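Visit report: Tavis workspace, Pedberg open day, 11th September

The Tavis rooms at Pedberg were open to visitors for the second time this year; the first opening was in March. My interest was the clearing routine for shared tables, which Wusham intends to adopt on two floors. The site has 23 shared tables, all cleared to one written procedure.

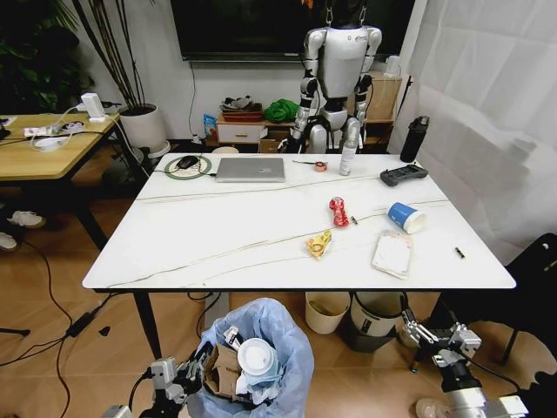
The procedure separates what stays from what goes. Staying items are pushed to the back edge and left there. Loose packaging, cups and used paper are removed. Cables are not touched.
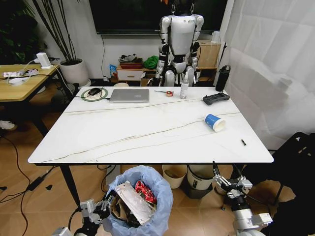 Sorting errors are mostly a matter of position. An item left between the back row and the front edge has no clear status. The paper cup on its side toward the right of the table was such a case, and so was the small black object near it — the procedure has no line for small parts.

Wrappers go straight into a lined bag at the table.

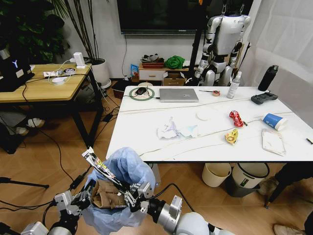
Bins and liners

Liners are light blue and come from Buzatu in cartons of 300. Consumption last quarter was 954. The liner is folded over the rim, and mixed waste goes in unsorted.

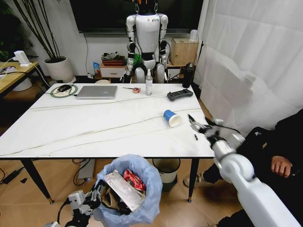
Another visitor, from Buzatu, asked whether cardboard should be going in with the wrappers at all, and was told that a separate paper bin is planned for next year. Cost per table was not available. Wusham will need 396 liners for its first trial period.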